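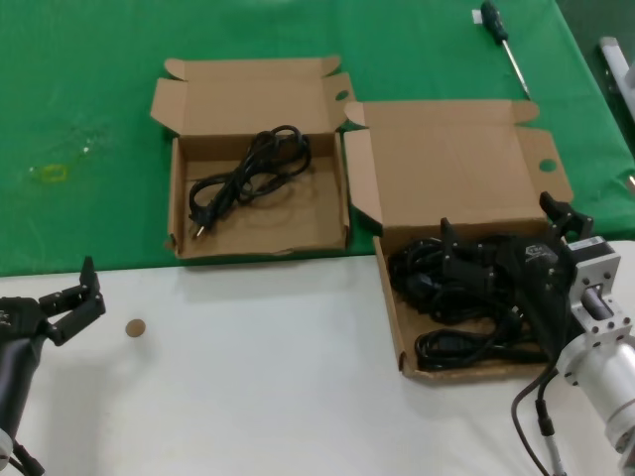
Photo: Toon Lambrechts / Soden Weekly

Cord swap is back, and this time the cables come in boxes

17/05/2018

If you have a drawer at home that won't close because of old power cords, I have good news for you (and I'm saying this as the owner of two such drawers). The Soden cord swap is back, it's free, and it has moved into the big hall with the green floor over at Wannasri, which gives everybody a lot more elbow room than last year's hallway setup!

The idea hasn't changed. You bring in the power cords you don't use, they get sorted into open cardboard boxes on the tables, and anybody who needs one can come and take it home. What's new is the sorting. Last year it all went into one giant bin, and I spent a good part of my afternoon up to the elbows in it looking for a cord for my mother's sewing machine. I came home with a scarf and no cord. Don't ask about the scarf.

This year the cords that have been coiled and looked over get a box of their own, and the tangled stuff waits in another one until somebody has the patience for it. I stopped by during setup and I have to say I'm a little jealous of how neat a single coiled cord looks in a plain brown box. Mine have never looked like that in their lives.

The boxes were donated by Ginutano, the packaging shop on the canal road. They sent over 200 of them, all flat, and folding them up took most of a morning. The organizers at Endilska, the repair club that started the swap, are hoping to fill some 50 by the time the doors open – the rest will go to the toy swap in September, so nothing gets wasted.

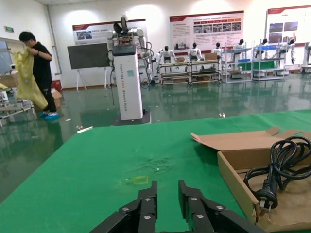
A coiled cord in its box on one of the green tables in the hall.

A few things to know before you load up the car. Please wipe your cords down first, and coil them if you can. A loose figure eight is fine, and so is a plain ring, but please skip the rubber bands, they get sticky and leave marks. Anything with a cracked plug or bare wire goes to the recycling point by the entrance and not into the boxes. If you know what a cord belonged to, write it on a bit of paper and tuck it in with the cord. That would have saved me a whole lot of digging last year.

You can take home as many as you'll really use, and you don't have to bring any to take some. Phone chargers are welcome too, but they have their own table near the back wall. Extension cords are a no this time, there just isn't room to store them.

I'm bringing both drawers. My husband thinks I'll come back with more than I left with, and he may have a point, but I still need that sewing machine cord! Parking is behind the building, and the side door is the one without steps.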